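3.2 Consumo de água na lavagem manual da louça

A medição foi feita em cozinhas de moradias arrendadas, entre julho e a data de fecho da recolha (2022-10-13). Ao todo 19 agregados, todos com contador próprio. Registaram-se 3030 utilizações da torneira da cozinha; as inferiores a cinco segundos ficaram de fora da análise. O caudalímetro usado, modelo Gilberg, foi montado logo a seguir à válvula de corte. Leituras descarregadas uma vez por semana, á mão.

Separámos dois modos de lavar: água corrente e cuba tapada. A distinção nem sempre é limpa. Muita gente começa com a cuba tapada e acaba a enxaguar com a torneira aberta, sobretudo quando há gordura. Esses casos foram classificados pelo modo dominante em tempo.
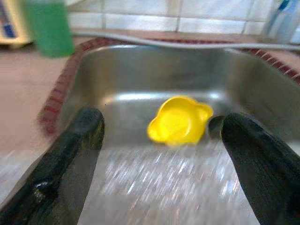 Figura 3. Cuba de aço inoxidável com uma pequena peça de plástico amarelo no fundo.

O volume da cuba pesa mais do que esperávamos. Nas cubas fundas o utilizador tende a encher até meio, mesmo para duas ou três peças, e o ganho face à água corrente perde-se quase todo. Nas rasas isso não acontece. No bairro de Gikent, onde predominam cubas rasas, a diferença entre os dois modos foi a mais clara de toda a amostra; em Gino, menos, e com grande dispersão entre casas.

A temperatura não foi medida. É uma limitação, já que o tempo de espera pela água quente entra no total e nao é lavagem propriamente dita. Uma correção possível seria descontar os primeiros segundos de cada utilização longa, mas sem dados do esquentador preferimos não o fazer. Valores por agregado na Tabela 4; eventos acima de 400 segundos tratados à parte, secção 3.4.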